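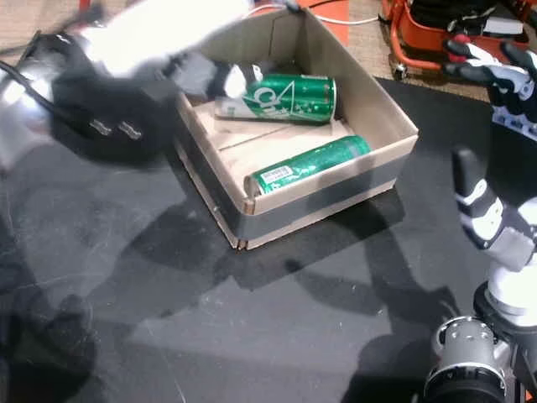 4.2 Packing station

Figure 3. Two robot arms at the packing table, with two green cans lying in an open box.

The station at the Zutville site handles small mixed orders that do not justify a run on the main line. Before the change, each of its tables was staffed by one packer, who picked the items, set them in the box, checked the order slip and closed the flaps. Under the Workari setup, placing items in the box is done by a pair of arms (Figure 3). The packer now brings stock to the table, checks the finished box and steps in when the arms stop.

We interviewed packers on both shifts and sat in on handover meetings during March. The most common remark was that the work had become less tiring for the hands and harder to pace. A packer working alone could slow down for a fragile order and make up the time later. With the arms running, the order of boxes is set by the software, and a pause at one table shows up on the shift lead's screen. Several packers said they walked more than before and sat less.

The station log for the study period lists 407 stops that needed a person. Packers sorted these into kinds of their own, which did not match the error codes supplied with the system. "Lying wrong" covered any item that had come to rest on its side or against a wall of the box when the order called for it to stand. The software gave the same event up to five different codes. At Drenau, where the same setup was put in earlier, the packers' terms were later added to the log form, and supervisors there told us that handovers became shorter.

Pay grades did not change at either site, although the tasks did. Clearing a stop takes judgment about when it is safe to reach in, and packers at Zutville learned this mostly from each other. The written training covered restarting the arms and filling out the log. It did not cover how to repack a box that was partly done, a task that came up on every shift we observed. We return to this gap in Section 5.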